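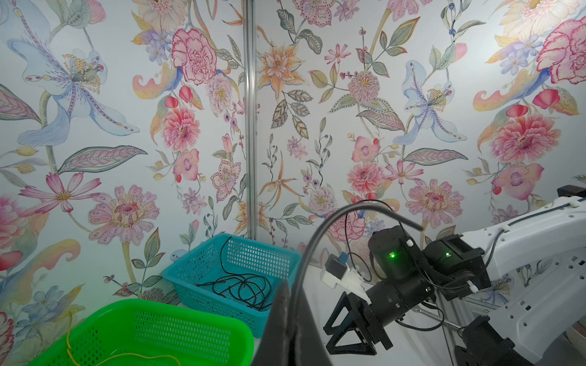

Foldale Chamber Orchestra names new conductor

April 10, 2019

The Foldale Chamber Orchestra has chosen Corrado Galli as its next principal conductor. He signed a contract for 3 seasons and opens in the fall with a symphony by Căpraru that the orchestra last played under its founder.

Galli, 69, led two concerts at Hernach Hall in February. The second drew 700 people.

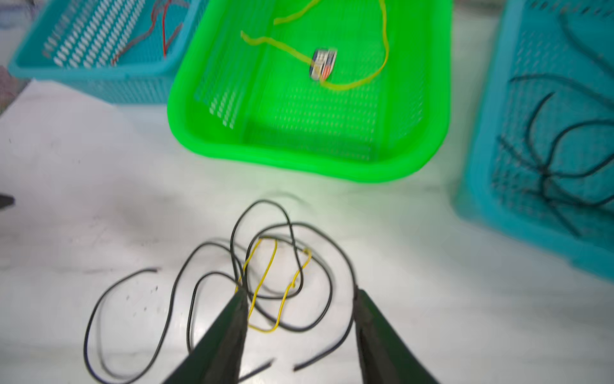
Black wire on a white, speckled tabletop.

Season tickets go on sale next month at the hall box office. Single seats will be sold later in the summer.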